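Ginura Home Handling Project

The Ginura Home Handling Project is a student robotics project run by the engineering club at Vandia College. Its members record household tasks with hand-held grippers, and the recordings are used to train a robot arm to handle cloth. Work takes place in ordinary bedrooms, with the garment laid on the bed.
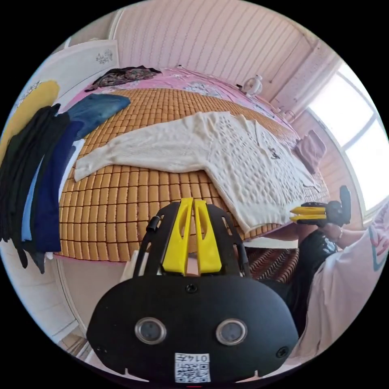 Each operator works with a pair of grippers, one in each hand. The club set a target of 565 recordings for its first year, 500 of them for training and the rest for testing. Knitwear was added in February — earlier work had used only towels and shirts. A recording may last no longer than 60 seconds.

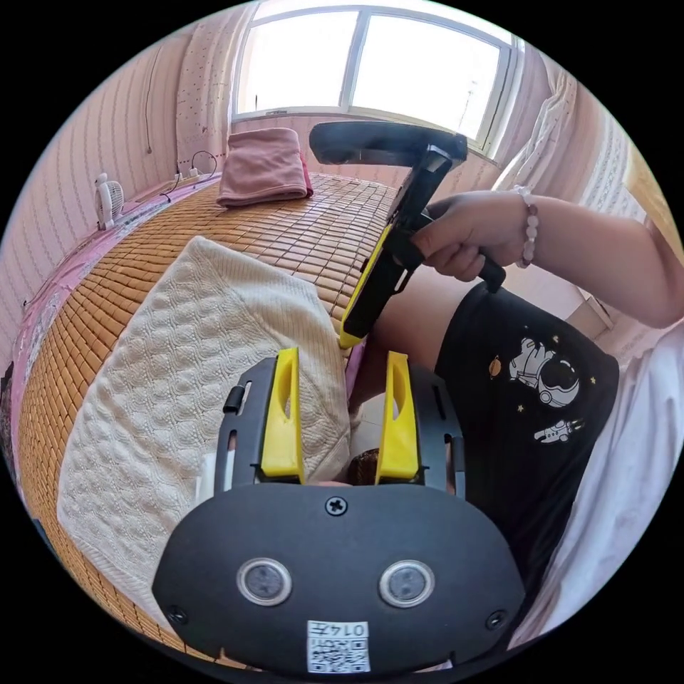
Article by the Montoya Student Robotics Index

Thick knits are listed as a separate class in the project's notes, as their folds do not lie flat. The grippers have yellow fingers and carry a printed code label on the body. The trained arm is entered in the Pukska Cup, a college contest in which 53 teams took part last season.

See also: Cloth handling; Pukska Cup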